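Grollside Youth Theater
Progress report to the Tambunan Fund
Commissioned musical for young audiences, "The Ferryman's Daughter of Trillmont"
2 October 2020

Dear friends at the Fund,

I hope this finds you all well, and thank you again for your patience with me over the summer, when I kept promising pages and sending apologies. I'm very happy to say that the script is in much better shape than it was when I last wrote, and that there is now a full draft of both acts, with songs, sitting on my desk in a binder that barely closes.

For those who are new to the project, the play follows Hanen, a ferryman's daughter who can hear the river talking and wishes very much that she couldn't. It is written for a mixed cast of 20, with plenty of room for smaller players in the chorus of river folk, and it runs a little longer than an hour without an intermission. We think of it as a piece that a school could put on with a piano and some bedsheets, though of course we hope some will be grander about it!

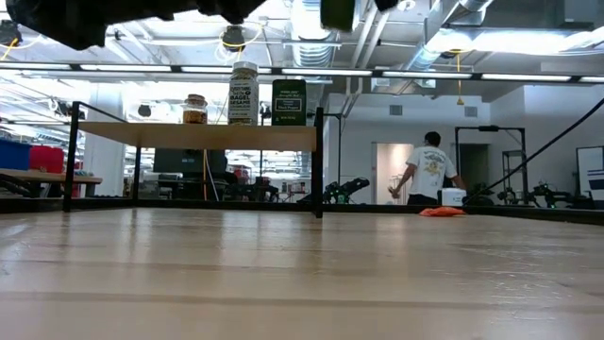 Will the music be ready in time for the February reading?

Irfan Setiawan has finished 10 of the songs in piano score, and the remaining two are melodies with words and no accompaniment yet. We expect to have them in the singers' hands well before the reading, and if the last one runs late we have agreed that it can be spoken over a drum without harming the story.

Irfan has been a joy to work with, I have to say. He came to us thinking he would write tidy little tunes between the scenes, and then he fell in love with the river chorus and gave them a long, rolling number in the middle of the first act that I had not asked for and now can't imagine doing without. It did mean cutting a scene at the mill (which I was fond of, and which I have saved in a folder in case I ever write a play about millers). The opening also changed. We used to begin with the father telling the legend straight to the audience, and it took so long that Hanen didn't speak until page nine. Now she has the first line, and her father's story gets broken up and handed out as we go along.

We held a table read of the first act with the older group, and they were wonderfully frank. They liked the ghost of the ferry bell, they didn't believe the apology at the end of scene five, and they all wanted the dog to have more to do. I have rewritten the apology twice. The dog now has a song.

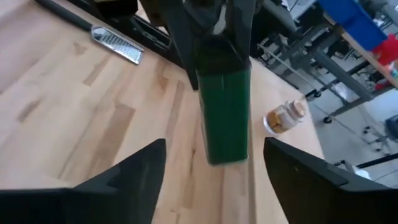
Tabletop of light-colored wood in narrow strips.

On the money side, we remain within the budget you approved. The composer's fee has been paid in two parts as planned, with the balance due when the full piano score is delivered. Printing came in a bit under what we'd set aside, and with your permission I would like to move the difference toward hiring a pianist for the extra rehearsals, which the younger singers badly need. The harmonies in the second act are not hard, but they are close together, and children will slide onto the tune if you let them.

We have also been thinking about seats. The hall at Grollside holds 294 with the balcony open, and I had been quite set on using all of it. After talking it over with the director, I have come around to keeping the reading small and inviting teachers, families and a handful of people from other youth companies who might want to stage the play themselves.

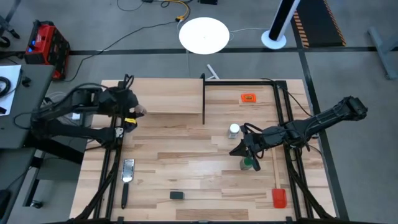

A small room will also let us hear where the laughs are, and where people start hunting for their coats. There will be a sheet for written comments, and I'll stay afterward for as long as anyone wants to talk, as I always do, to the despair of whoever is locking up.

Between now and then, I mean to finish the second-act revisions, write out the stage directions for the flood (at present they say only "the flood"), and prepare a short guide for schools on doubling the parts, so that a company of five grown-up roles and a modest chorus can manage it. Irfan will be making a set of practice recordings with one voice to a part.

I'll send the revised script as soon as it is fit to be seen, and I would dearly love to hear your thoughts on the new opening in particular.

With warm thanks from all of us,

The playwright, Grollside Youth Theater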